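Morner bin-picking practice kit: our robotics club's verdict after a term

I help run the sixth-form robotics club with Johannes Mabaso, and every autumn we have the same argument about what to spend the kit money on. Last time Johannes won, so we bought the Morner bin-picking set, and I've been meaning to write it up ever since (sorry to the three people who emailed asking!).

What you get is a metal bin, a set of coloured bars and a printed booklet of tasks that start easy and get nasty quite quickly. We paid 724 for ours including delivery, and there's a smaller set for 500 that I'd look at if your arm is on the little side. The robot, gripper and camera are all up to you.

First impressions were good. The bin is heavy, it's got a decent wide opening and it doesn't ring like a dustbin lid every time somebody misjudges a move. You will want to clamp it down though, and there are no clamps in the box, which at this price I found a bit stingy. We use our own.

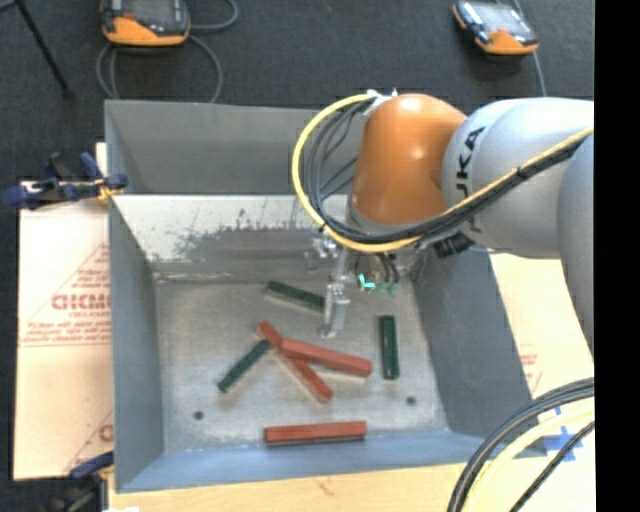 Going in for a pick, with two of the red bars crossed in the middle.

Crossed bars are where the students learned the most. Picking up one lying flat on its own is a nice first afternoon, everybody cheers, lovely. Then you tip the lot in and they land on top of each other, and suddenly the team has to decide which one to go for first and how to come in without clouting its neighbour. Our lot spent most of July arguing about that, in a good way. The Arus team wanted to go for whichever bar was on top, the Swanepoel team wanted the one furthest from the walls, and both had to rewrite half their code by the end of it.

Now the grumbles. The finish marks easily, and our bin floor is scuffed all over. It makes no difference to the picking, but if you like your kit to look smart you'll be sad. The sloping sides are handy for reach and a pain for anything that ends up leaning on them. And the booklet skips from task 3 to something far harder with hardly a word of help, so we wrote our own steps in between.

I did price up the Drodus set as well, which is 1,000 and comes with more shapes. Very nice, but I think we'd have used the bars and left everything else in the cupboard.

Would I buy the Morner again? Yes, though I'd ask them to throw in a pair of clamps! Four stars from me, and Johannes says four and a half.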